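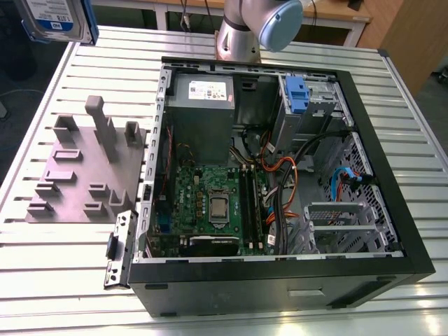 We started August with more donated computers than shelf space, so the refurbishing side of your grant has been busy from day one. The big batch from Trermont came in on two pallets — 40 towers, mostly office machines, and dustier than I'd hoped. A lot of my time has gone into working out what each one still needs before it can go to a family. The Dell on the bench is pretty typical of what we're seeing: power supply, processor and a little NVIDIA graphics card all in place, but both of its memory slots empty. Memory is going to be our big purchase this quarter, no question.

As of Aug 4, 2021, we've got 16 machines finished, tested and boxed up for the Vullitlow library program. I know the plan said we'd be further along by now. The drives slowed us down (every one gets wiped twice, and the older ones take forever!), and I lost a few days waiting on a parts order from Stoleo that showed up with the wrong screws in it. They've made it right, and they threw in some thermal paste for the trouble, which was nice of them.

Money-wise we're in good shape. I'd set aside $100 for cleaning supplies and have spent $80 of it, mostly on compressed air and wipes. I'd like to move the last bit over to memory if that's okay with you — just let me know and I'll fix the budget sheet. The spare keyboards and mice were all donated, so that line hasn't been touched at all.

I've also started taping a one-page checklist to the side of every case, so whoever picks it up next can see what's been done and what hasn't. It's saved me so much time already. Before, I was opening the same computers over and over!

Next up is the memory order, then the rest of the Trermont towers, and after that the Furtună delivery, which I still have to find a spot for. Could you send me the new receipt form when you get a minute? The one I have is last year's.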